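Is the extended cut of Illivden worth it, or should I start my sister on the normal one?

Posted by Zane Rebane in Films and Telly

Hello all, hoping somebody can settle this before my sister comes to stay. I've been going on at her for years to watch Illivden, and she's finally agreed to give me one evening. One! She doesn't really do fantasy, she fell asleep in the last dragon thing I made her watch, and she's got it into her head that anything with a map at the beginning is going to be homework.

My problem is that I only own the extended cut, the one that came out in the box with the booklet. I saw the cinema version when it was new and loved it, and then I bought the long one and loved that too, but I've now watched the long one so many times that I can't remember what was in the original and what wasn't. Was the bit with the ferryman always there? I could have sworn it was, but my other half says no.

So, do I put on the long one and hope, or do I pay again to rent the short one? And does anything in the sequel (Tarkside) stop making sense if you've only seen the cinema cut? If the evening goes well I'd like to get her through that one as well, probably in January when she's next over.

She likes: courtroom stuff, old musicals, anything where people are rude to each other in nice houses. She doesn't like: spiders, long battles, songs in made-up languages. I realise that's a bit of a problem with the wedding scene.

Thanks in advance, and please no spoilers for the series as I'm only two episodes in.

Vittoria Longo

Rent the short one! I say this as somebody who has the long one on the shelf and would save it from a fire.

I've done this exact thing twice, once with my dad and once with a friend from work, and the first time I got it wrong. I put Dad in front of the extended cut and by the time they got out of the marsh he'd made two cups of tea and started asking about my boiler. The marsh is the trouble. In the cinema version they go in, the lantern goes out, they lose the horse and they come out the other side, and it's a really tense little stretch. In the long one there's the whole conversation about the old king's taxes in the middle, and then the second night, and then the bird. I love the bird. My dad did not love the bird.

With my friend I rented the cinema one and she was hooked by the trial. And that's your way in with your sister, I'd have thought, if she likes courtroom stuff – the trial comes a good deal sooner in the short version, and it's much meaner. The extra speeches in the long one make the judge rather sympathetic, and I think he's better when you can't stand him.

To your question about the ferryman: your other half is right, sorry. He's in the cinema version for one line ("Mind your feet") and that's it. The whole bit where he tells them about his brother is only in the extended cut. I had to go and check, because I'd have said the same as you.

As for Tarkside, you'll be fine. There's one moment near the start where somebody hands over a ring and everyone looks very serious, and if you've only seen the short cut you won't know where the ring came from. Just tell her it belonged to the brother. Takes five seconds. Everything else they explain again anyway, at length, in case people had forgotten.

Wedding song is in both versions, I'm afraid, but it's only the first verse in the short one. Send her to put the kettle on.

One more thing: don't talk through it. I know it's hard. I kept saying "oh, this bit's good" to my friend and she told me afterwards that it nearly put her off.

Emanuel Dinu

Going to disagree with the above. Long one every time. The cinema cut was chopped to bits and you can tell, people turn up in places with no idea how they got there. If she doesn't like it she doesn't like it. Also the music is better in the long one as the cues don't get cut short.

Split it over two evenings if she's struggling. There's a natural stopping place when the gates close.

Haven't bothered with Tarkside, heard it was rubbish.

Eglė Jankauskaitė

I'm somewhere in the middle, and I've got a suggestion that might save you the rental money.

Have a look at the disc menu. On my copy of the extended cut (the box with the booklet, so I think it's the same as yours) there's an option under "Versions" that plays the cinema cut off the same disc. It's tucked away and the writing is tiny, and I'd owned the thing for ages before I noticed it. If yours is the later reissue in the thin case, then I'm fairly sure it was dropped, so do check before you promise her anything.

On which to choose, I'd go short for a first watch, but I don't agree with Vittoria about the judge. I think he's far more frightening when you've heard him be reasonable for ten minutes. If your sister likes people being rude in nice houses, the dinner at Lord Juška's is the best thing in the whole film for her, and it's a lot longer in the extended cut. The short version loses the aunt completely! All that business with the soup spoon, gone. What I did with my husband was play the short one and then, when he'd said he liked it, show him the long dinner on its own afterwards as a sort of pudding. He asked to see the rest of the extra bits after that, without any nagging from me.

Spiders: there's one, in the cellar, just after Cadar drops the keys. It's in both. It's quite quick but it's a big one and it moves, so I'd warn her. The battle at the end is about the same length whichever you watch, it just has more mud in the long one.

And Emanuel, do give Tarkside a go. The first half hour is slow and the new actor playing Cadar takes some getting used to, but the bit in the lighthouse is as good as anything in the first film.

Zane Rebane

Oh you're all brilliant, thank you. I've just been to look and Eglė is right, it's there under Versions, in grey writing on a slightly different grey. All this time! So it's the short one, then the dinner for pudding, and I'll sit on my hands during the marsh. I've owned up about the ferryman as well and he's being unbearable about it.

Will report back.

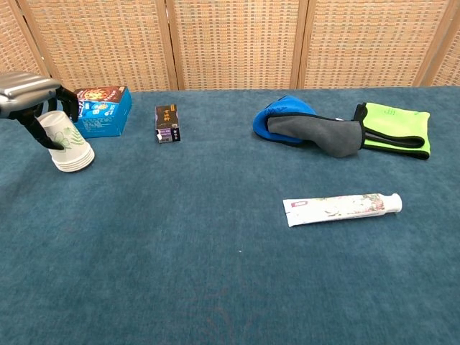
Paper cups and a blue box on the teal cloth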